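Oficina de costura de Forau reabre em dezembro com mais lugares

A oficina comunitária de costura de Forau volta a abrir as portas em dezembro, depois de quatro meses de obras no telhado e na instalação elétrica. O espaço funciona no primeiro andar do antigo armazém Sorensen, junto ao mercado, e passa a receber oito pessoas por turno. Antes das obras o limite era de quatro.

Segundo Lena Jasińska, coordenadora da oficina, a lista de espera cresceu durante o verão e já não era possível responder a todos os pedidos. «Tivemos pessoas que esperaram desde a primavera para aprender a fazer uma bainha», explicou. A prioridade vai agora para quem se inscreveu antes do fecho e ainda não teve aula.

As sessões são à tarde, com início às 16 horas, e o programa ficou quase igual ao do ano passado: consertos simples, modelação básica e, no fim, uma peça à escolha de cada participante. A novidade é um módulo de retalhos, orientado por Thirumalai Sundaram, que trabalhou muitos anos na fábrica têxtil Bokley e vive em Forau há pouco tempo. O módulo dura sete semanas e não exige experiência anterior.

Sundaram pede aos alunos que tragam tecidos que já tenham em casa – lençóis velhos, camisas, cortinas. As linhas e as agulhas são dadas pela oficina, e as tesouras ficam sempre no local. Quem não tiver tecido pode procurar na caixa de sobras, que a loja Lumeck costuma encher no início de cada mês.

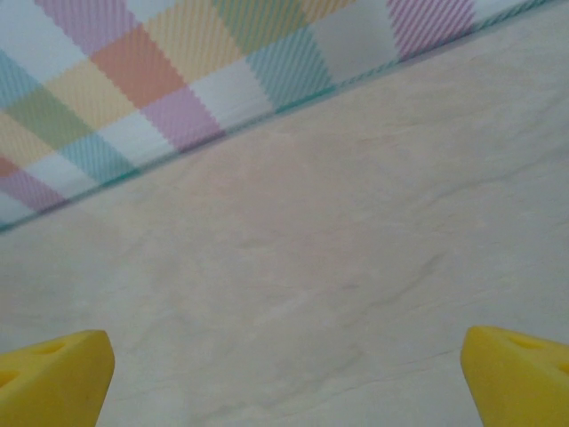 O módulo de retalhos começa pelos padrões de quadrados, que são considerados os mais fáceis de cortar e de alinhar. Na primeira aula fala-se sobretudo de cor. Um xadrez em tons pastel, suave como o que se vê para lá da borda do tampo bege marmoreado, serve bem para quem tem receio de combinar cores fortes, e as pequenas diferenças entre os blocos notam-se menos quando uma costura sai torta. Só depois os alunos passam aos triângulos e às faixas.

A inscrição custa oito euros por módulo e é gratuita para menores de idade acompanhados de um adulto inscrito. Aiman Oei, que trata das inscrições, aceita pedidos ao balcão da oficina durante a manhã. Os trabalhos terminados vão ser mostrados na entrada do mercado, em data ainda a combinar com a direção.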